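Drucken | Per E-Mail senden

Haushaltsroboter: schon brauchbar?

werkbank16: Türen sind der Engpass. Wernico wirbt mit Hausarbeit, aber an der Klinke hängt es. Im Simulator üben wir derzeit Hebelgriffe auf runder Rosette.
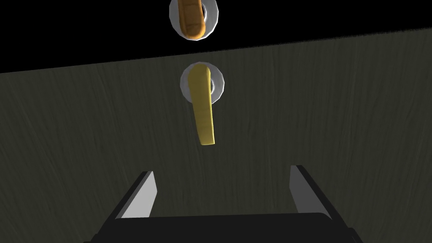 Antworten (2)

Hamisi Muli: Simulation ist geduldig – meine Klinke klemmt. Für 500 Euro im Monat nehme ich lieber eine Putzhilfe.

owino_fan: Sehe ich anders. In der Werkstatt räumt unserer Kisten um, 158 pro Schicht. Wäsche kann er nicht.

werkbank16: Kisten haben keine Klinke.

Zuletzt aktualisiert: Juli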